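Baking corner, kitchen bench notes
2018-08-29

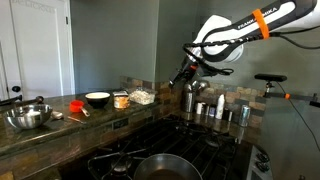 Left counter and stove, steel bowl in its place near the left edge.

Continuing the notes for the Kiltari flatbread. I want to write down the layout of the counter before I forget it, so colleagues from Plitport can set up the same way when they come in December.

The big mixing bowl stays on the left side. Spoon and the other thin utensil lie flat to the right of it, the red measuring cup behind them. Last time I kept the cup in the drawer and I was opening the drawer with dough on my fingers. The black bowl, the one white inside, goes farther right along the counter, and the short can with silver lid next to it. I like this order, the hand moves only in one direction, toward the stove.

The granite is nice to work on but difficult to check. It is dark with brown and black speckles, and crumbs disappear in it completely. Wipe it two times, then feel with the palm. The stone tiles behind are the same problem, the mottled brown and tan hides every splash. I found an old spot of oil there only by touching.

Recipe is version 3 from the Womura folder. Changes until now:
- less water in the first mix, the rest by spoon
- salt goes in with the flour, not later
- rest under a cloth, 2 hours - I tried shorter and the dough pulled back when I rolled it

Batch 1345 was too dry at the edge. Batch 1601 was better, soft in the middle, but the bottom got color too quickly. I think my flame was too high, I am still used to the electric stove at Erdős. With gas I should start lower and wait longer. Not proved yet.

To do:
- write the date of opening on the can
- second measuring cup, same size as the red one
- ask if the flour for next batch is from the same bag
- repeat 1601 with low flame, everything else the same

If you use the steel bowl, please dry it with a towel before you put it back. The water leaves marks inside and I have polished it already this week.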